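**Is a Titelus descaling cartridge worth it, or is it a con?**

Posted June 5, 2026 by kettle_and_hob

We moved to a hard water area last August and the kettle now looks like the inside of a cave. A bloke on the doorstep sold my neighbours a Titelus cartridge that clamps on the outside of the cold pipe under the sink. No plumbing, no salt, nothing touches the water. It's supposed to "retrain" the limescale so it doesn't stick. They paid 50 quid and swear the tea tastes better.

I'm not convinced. The leaflet says it's good for 3000 litres, but if nothing goes through it, what is it that runs out? Has anyone had one for longer than a few weeks? I'd also like to hear from people with the jug type, such as the Podel, as that's the other thing I'm considering. We rent, so a proper softener is out.

---

**Ondrejka**

You've spotted the problem yourself. If the water doesn't pass through it, there's nothing to use up, and a litre limit on a clamp is there to sell you another clamp. I asked the seller that very thing and got a lot of talk about fields.

I had one on for 29 weeks. I'd cleaned the kettle back to bare metal the day I fitted it, and when I took it off the scale was as thick as it had ever been. Shower head the same. One kitchen proves very little, I know, but I'd want more than a doorstep leaflet before I paid for a second.

The taste thing I would ignore. Everyone's tea tastes better the week they've spent money on it. If your neighbours are game, get them to try two mugs without knowing which is which, one filled at your tap and one at theirs. It's the same main, so they should struggle.

What does work is citric acid, bought loose as powder. A couple of spoonfuls in a full kettle, boil, leave it for half an hour, tip it away, then boil and tip once more with plain water. Don't mix it with bleach or anything containing bleach. Check the kettle's instructions first as well – some makers are fussy.

---

**rarport**

had the clamp, was rubbish, got the money back after 3 emails. keep your receipt

---

**tapwater_sceptic**

I'll stick up for the jug, but only halfway. The Podel does cut down the scale and you can see the difference on a cup of black tea, where you lose that skin on top. What I don't believe is the month they claim per cartridge. In a really hard area ours was finished well before that, and the little indicator on the lid is only a timer. It has no idea what your water is like. Work out what the refills come to over a year before you buy the jug, which they practically give away.

Look up your postcode on the water company's site too. They publish the hardness, and it'll tell you whether you're fighting a losing battle. We ended up keeping the jug for drinks and not bothering for anything else. Pasta doesn't care. Tiles and tabletop get a wipe with a damp cloth and then a dry one, as it's the drops left sitting that leave the white marks, and no clamp on a pipe will change that.

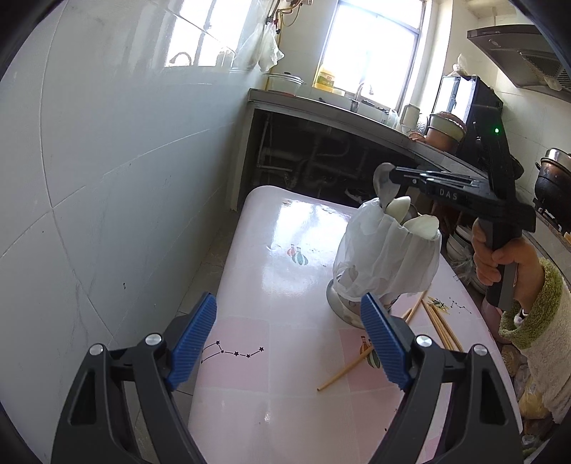

As for the shower head, tie a bag of white vinegar round it overnight and save your 50 quid.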